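Kitchen Tips I Picked Up at a Robot Open Day

Filed under: Coffee, Small Kitchens

I went to the open day at Hameck in May expecting to stand behind a rope and clap politely. A friend had a spare pass, Lanville is only a short drive for me, and I'll go pretty much anywhere that promises coffee. I came home with two pages of notes on how to run my own counter, so you're getting those this month instead of the freezer post (it's coming, I promise!).

The team I watched the longest calls its project Flumuvus, and they're teaching a robot arm to do coffee chores. Small stuff — pick this up, put it down over there, try again. They told us the arm had done 1,000 practice runs at one chore before they let visitors in. I make coffee twice a day and I still knock the scoop on the floor, so I felt for it.

Tip one is to give every single thing a parking spot. A robot has a much easier time if the cup is where it was yesterday, and so do I at 6 a.m. They mark their spots on the table. I did mine at home with little bits of painter's tape on the underside of the shelf edge, where guests won't see them, and after a week I'd stopped looking for the dripper altogether.

Tip two: keep paper filters out in the open, in a stack, at elbow height. Mine used to live in the box, in a drawer, behind the foil. Getting one out took two hands and some muttering.

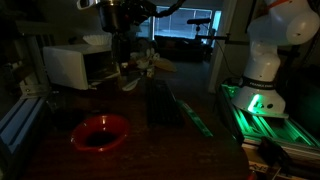

If your filters stick together (the fluted kind always do), pinch the stack from the outside and roll it a little between your fingers before you pull one off. Blowing on the edge works too, though maybe not if you're making coffee for company. Don't store them right beside the stove. They soak up smells like you wouldn't believe, and I once served my sister-in-law a cup with a definite hint of bacon.

Tip three is about cords. I asked one of the engineers what trips them up the most and she said cables, no contest. Anything that crosses the work area gets snagged sooner or later. I went home and found three cords draped across my counter, one of them for a radio I haven't turned on in years. Now they run along the back wall, held by adhesive clips from the hardware store. Wipe the wall with rubbing alcohol first or the clips will be in your sink by morning.

Tip four, rehearse with water. Before they go near real coffee, they practice with plain water, and I'd never thought of doing that with a new kettle or dripper. Try it! Pour 200 grams onto an empty filter and time yourself. You'll find out where it splashes and how fast your hand really goes, and you haven't wasted a bean.

A couple of practical things if you want to go yourself. The demonstrations ran nearly 22 minutes each, with questions after, and the back row can't hear much. Parking is better on the Montes side of the building. Bring a sweater, and eat first, as the snack table was down to pretzels by the time I found it.

Next month: the freezer.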